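Notebook, Murnico data group
Apr 22, 2024

Task family: small accessories, sort into compartment tray. Site: Vania (apartment, bedroom). Collection by hand-held grippers, two per operator, one in each hand.

Starting count this morning was 570 accepted episodes for this family. Finished at 577. Attempted 30, so the yield is poor and most of this entry is about why.

Rejects, by cause: 23 total. The largest group is tracking loss on the left unit. Second is operator error on the grasp (closed on the tray wall instead of the item). The remainder are episodes where the instruction text and what was done do not match. I have not split the numbers further. The log has a free-text field for cause and it was filled in three different ways today, so any breakdown would need a second pass through the video.

Tracking. Loss happens when the operator leans in and the view is mostly blanket. Plush gray blanket, low texture at distance, and the swirl pattern in the pile changes each time somebody puts weight on the bed. The map built at the start of the session is then wrong for the near field. The striped wallpaper and the striped cloth above the headboard do not help as much as expected. Repeated stripes give plenty of edges and a lot of false matches. Tried a slower approach, with the first two seconds held still before moving. Fewer losses, but I do not want a two-second pause in every episode, as the policy will learn it. Trim at export if we keep doing this.

Surface. A soft surface under the tray is the point of this site, so no board underneath. The tray tips when a finger presses on one side. In the Dumex set everything was on a hard tabletop and the tray never moved, and the policy trained on that set pushes down through the item before closing. Want enough soft-surface episodes that it stops doing so. Current guess is that 577 is not enough, but train on it first and look. 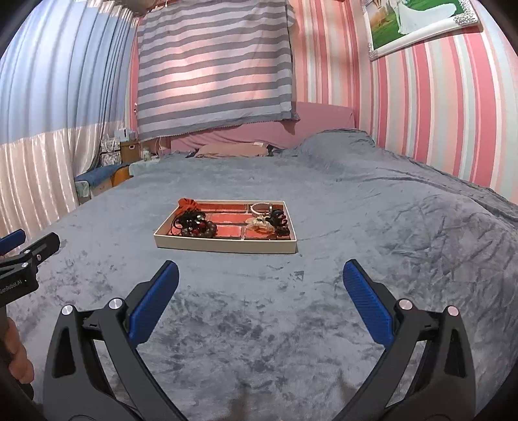 Items. Keep the current mix: hair ties, wooden bead bracelet, bangle, claw clips, fabric pouch. Notes on each, for whoever writes the next instruction list.

Hair ties: worst item. They tangle with each other and with the bracelet. "Pick up one hair tie" is not a fair instruction if the pads come up with the whole bundle. Either separate them at reset or change the wording to "pick up the hair ties." I prefer the wording change. Separated ties are tangled again within a few episodes and reset time doubles.

Bracelet: grasp across the beads works from most angles. Release is slow, as beads drag on the pad ribs. Operators started shaking the gripper to drop it. Asked for no shaking. Open fully, then lift.

Bangle: fine if taken by the rim. Specular highlights on the silver part are blowing out in the wrist view. Lower exposure one step and check that the black clip is still readable.

Claw clips: the beige one is easy. The black one goes nearly invisible when a gripper finger is behind it, black on black. Leave it in, we need the hard cases, but do not let it be the target in more than a fifth of the episodes.

Pouch: deforms, easy grasp, no failures today. Could be used as the warm-up item.

Empty compartments: instructions need to say which one. "Put it in an empty compartment" was taken as the nearest one almost every time, so the placement distribution is very narrow. Proposed form: name the row and the side, as seen by the operator. Tray stays in one orientation for a full block, then rotate by a quarter turn and update the sheet.

Two-handed episodes: not usable yet. Time offset between the left and right streams was larger at the end of a long recording than at the start. Ñahui build of the sync tool is supposed to correct the drift after the fact. Have not run it on anything longer than one episode. Until then log the second gripper, mark it as idle, and keep its pads out of the tray.

To do:
- fixed list of reject causes in the log, no free text
- rerun tracking offline on the left-unit rejects, some may be recoverable
- exposure test, bangle and black clip together
- new instruction sheet with row and side
- drift check on a long recording
- train on the 577 and compare against the Dumex baseline, soft surface only

The August freeze still holds as far as I know. At today's yield we miss it.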